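Shehata Hall kitchen and function room
Walk-round checklist with comments, May
Inspected by Nabila Lahlou. Keys and alarm code from Adel El-Sayed.

Marks used: OK, Attention, Fail, N/A. Anything marked Fail has to be put right before the next hire. Attention items can wait until the next walk-round unless a comment says otherwise.

Section A. Entrance and escape routes

A1. Front doors open fully and latch back. OK.
A2. Rear fire door opens with one push. Attention. It opens, but the bottom of the door drags on the mat. Mat moved back during the visit. It will creep forward again when people wipe their feet, so either trim it or take it away.
A3. Corridor clear to full width. Fail. Stacked chairs outside the store cupboard, left after the last booking. Yoga Hidayat moved them into the store while I was there. Regular hirers need reminding that the corridor is not overflow storage.
A4. Exit signs lit. OK, front and rear.
A5. Emergency lights come on with the test key. Attention. The one over the ramp came on dim. Battery pack to be replaced.
A6. Outside ramp and handrail. OK. Handrail was loose last time and has been refixed with longer bolts.

Section B. Fire equipment

B1. Extinguishers in place, pins and seals intact. OK.
B2. Service labels in date. OK, though the one in the kitchen is hard to read where steam has got at it. Ask for a fresh label at the next service.
B3. Fire blanket in kitchen. Fail. Blanket is there but a tea towel rail has been screwed to the wall in front of it, and you have to reach round the towels to get hold of the tabs. Rail to come off.
B4. Alarm call point test. OK. Tested at 10.15 am, sounder heard in both toilets with the doors shut.
B5. Fire log up to date. Attention. Two weekly tests not written in. Adel says they were done. Please write them in the book on the day.

Section C. Electrical

C1. Visual check of sockets and switches. Attention. Double socket behind the piano has a cracked faceplate. Taped off, not to be used until changed.
C2. Portable appliance labels. OK for urn, toaster and floor polisher. The Zurko fan heater has no label and did not come from us. Taken out of use and put in the office until somebody claims it.
C3. Extension leads. Fail. Two leads plugged one into the other to reach the stage. Separated. A single longer lead is to be bought.
C4. Water heater. OK. Meter on the side reads 1,556 hours. The engineer asked for this to be noted each time.

Section D. Floors, heating and toilets

D1. Hall floor free of trips. OK. The lifted board by the stage steps has been screwed down and filled.
D2. Floor cleaner. Attention. Pureck concentrate found in an unmarked spray bottle. Emptied and rinsed. Keep it in the bottle it came in, with the data sheet on the shelf beside it.
D3. Radiator guards secure. OK.
D4. Toilet emergency cord reaches the floor and is not tied up. Fail. Tied up again. Untied. A card has been hung on it.
D5. Hot tap temperature at basins. OK.

Section E. Kitchen and bar

E1. Fridge temperature. OK. Thermometer moved to the middle shelf.
E2. First aid box. Attention. Blue plasters used up and burn dressings past their date. Su-bin Yoo has the order.
E3. Sharp items put away after use. Attention. Drawer divider is broken, so blades slide about under the other utensils. Knives and corkscrews should go in the lidded tray on the top shelf until the drawer is mended, and should not be left out on tables once a function has finished. 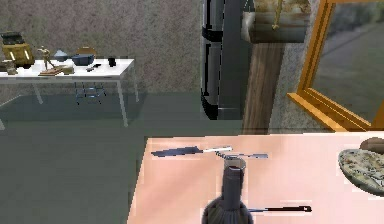

E4. Glass storage. OK. Shelf is fixed to the wall at both ends and the heavier glasses are at the bottom. Chipped ones to be thrown out, wrapped, in the general waste — the recycling contractor will not take drinking glasses.
E5. Gas shut-off valve labelled and reachable. OK.
E6. Extractor filters. Fail. Heavy grease. Filters to be soaked and refitted before the cooker is used again. Ghada Karaki has agreed to see to this.

Section F. Paperwork

F1. Hirer's safety sheet on display. Attention. The copy by the door is the old one and still gives Flolonora as the out-of-hours number. Replace with the current sheet.
F2. Accident book. OK. No new entries.
F3. Insurance certificate displayed. OK.

Carried forward from last time: gutter over the rear door still drips on to the step. Outside tap still not lagged.

Copies to Adel and Ghada. Fail items to be signed off in the log by whoever does the work.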